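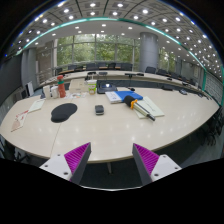
Learning to sing in a choir at forty-four

I did not sing in front of other people until last May. In my country we had music lessons at school, but the teacher put me in the back row and told me to move my lips only. I believed her for more than thirty years.

Then I moved here for work, and a woman on my street, Teresa Ní Mhurchú, asked me if I was an alto. I did not know what an alto was in English, so I said yes. Two evenings later I was standing in the church hall with a black folder in my hands, between people who could read the page as if it was a newspaper.

The choir is called Birkelel. It has no auditions, and I think this is the only reason I am in it. Our conductor is Ultan Brennan. He studied the organ when he was young and he still conducts a little with his feet. When we are too loud he does not say it, he only makes his hands smaller and smaller until we notice.

The first months

For the first weeks I understood almost nothing. I knew the musical words in my own language, and they are different. What you call a quarter note I had learned under another name, and when Ultan said "from the pickup to measure 12" I was looking for something to pick up. I wrote a small dictionary on the inside of my folder. It is still there, although I do not need it so much now.

The hardest thing was to hold my line. An alto part is often one note, again the same note, then one step down, and then the sopranos have something beautiful and your ear wants to go with them. Mine went with them many times. The lady on my left used to press her elbow softly on my arm when I was lost, and I was very grateful for this elbow.

What helped me was to record my part at home. I play it on a cheap keyboard with one finger, quite slowly, and I listen to it when I walk to the bus. After that I sing the bass line and imagine the altos. I do not sing it well, of course, but when I know what the basses are doing I am not so afraid of the wrong entry.

The Flanagan piece

This winter we are preparing a long piece by a composer named Flanagan, who wrote it for a school choir and then made it longer for adults. It is in 2 parts. The first is in Latin, and this was a surprise for me, because for once everybody was as slow as I was. Our Latin vowels were all different! Ultan made us speak the text for a whole rehearsal without any notes. I went home a little disappointed, but at the next rehearsal the sound was much cleaner, so he was right.

The second part uses an old poem, printed in 1660, about a ship that comes home without its sails. There is one page where the altos have the melody – only one page – and we practice it more than all the others together. I still take my breath too early, before the word "harbor". I have made a circle around it with a red pencil, and then another circle around the first one.

We will sing it in May with a small string group, Nolia. The hall has 100 chairs and a heater that makes a noise in B flat, which Ultan says we should think of as a member of the orchestra. The choir needs 3000 dollars to pay the players and rent the hall, and we have most of it from the bake sale and from the Christmas concert.

My mother asked on the phone if I will have a solo. I explained to her that it is not this kind of singing. She was quiet and then she asked if at least I will stand in the front. I am short, so yes, I will stand in the front.

If you live near and you have a low voice, please come to a rehearsal. We have four tenors, and one of them is moving away in the summer. You do not need to read music on the first day. Bring a pencil with an eraser, and warm socks for the stone floor.

Next time I want to write something about the Jivaren songbook, which I found in a used bookstore and cannot stop opening.

Posted 3 Mar 2020

Print this post | E-mail this post

Contact | Copyright 2020, all rights reserved | Back to top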